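On Keeping a Household Record

Readers of this blog will be aware that it has been devoted, in recent months, to the subject of household budgeting. The present entry concerns the written record itself: how it should be kept, and for how long.

For many years my own accounts were maintained in a series of Farer notebooks, one for each quarter. Each purchase was entered on the evening it was made. The method was sound, but searching it was slow. When the boiler required repair in September, it took 2 evenings to locate the original invoice, which had been filed under "Furniture" - an error that was entirely mine.

I have therefore moved to a single spreadsheet with 39 categories. This may appear excessive. Kitchen goods alone account for several of them, and it is in this area that small purchases most easily escape notice.
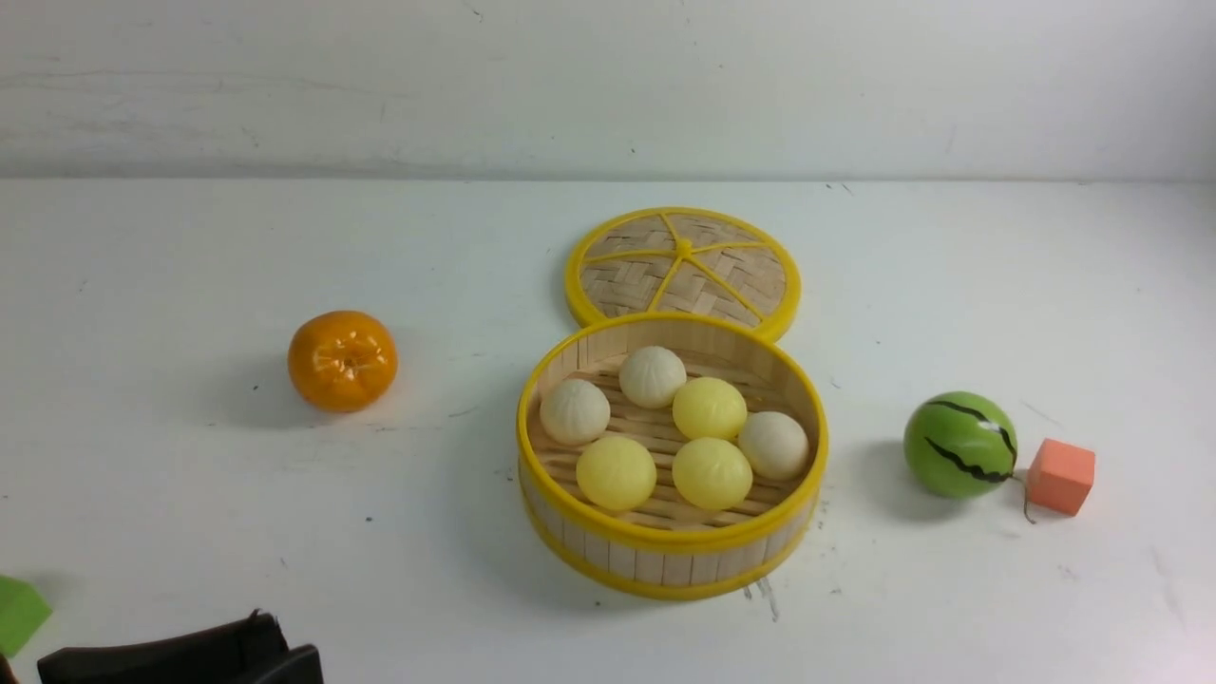
The full record now contains 2923 entries. Older paper receipts are retained only where a warranty remains in force or where the sum exceeds $900. All others have been shredded, with the exception of those from Prindach, whose returns desk will not accept a scanned copy.

Readers have asked whether a paid program is necessary. In my view it is not. I tested Skadley for one month and found its reports attractive, but it did not permit me to rename a category once entries had been assigned to it. A plain spreadsheet has no such limit.

Entries should be made on a fixed day. I have settled on Thursday, after supper, and allow half an hour for the task. Any item that cannot be identified is placed under "Unknown" and reviewed at the end of the quarter.

The next entry will address shared expenses and the treatment of gifts.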